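3.2 Collecting the demonstrations

All demonstrations were recorded by remote control at the Neltport site. The operator wore a headset and a pair of tracked gloves, and the finger angles were mapped to the two hands with the Grivico retargeting layer. Wrist poses were sent as they came, with no smoothing beyond a low-pass filter. Each of the 4 operators completed a practice block before any data were kept, and we recorded some 1000 episodes in total. An episode was dropped if the operator paused it by voice or if either arm reached a joint limit.

The task uses two parts, a white one for the right hand and a black one for the left. Operators were free to choose the order of the grasps. We did not script the finger placement, so the grasps on the white part differ a good deal from one operator to the next.
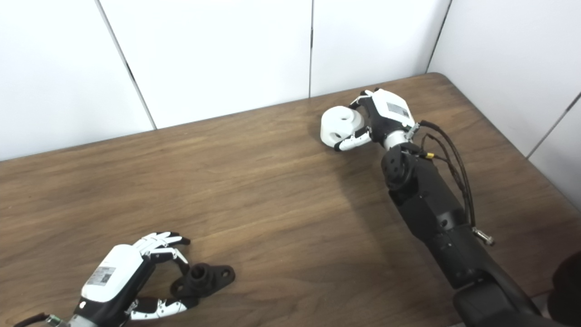

Figure 2. Right hand closed on the white part; left hand open at the black part, which lies on the table.

Wibisono objected to an earlier draft that free grasp order makes the two arms harder to learn together, and that a fixed order would have cut the number of episodes needed. We tested this on a subset of 42 episodes recorded with the right hand always first. The policy trained on the subset closed the left hand too early more often than the one trained on an equal number of free-order episodes, so we kept the free order.

Glove drift was a larger problem. The thumb reading moved over long sessions, and the gloves had to be zeroed again between blocks. The raw glove signals are stored with the joint commands in the Hurnetti log format, so that the mapping can be rerun offline with other settings.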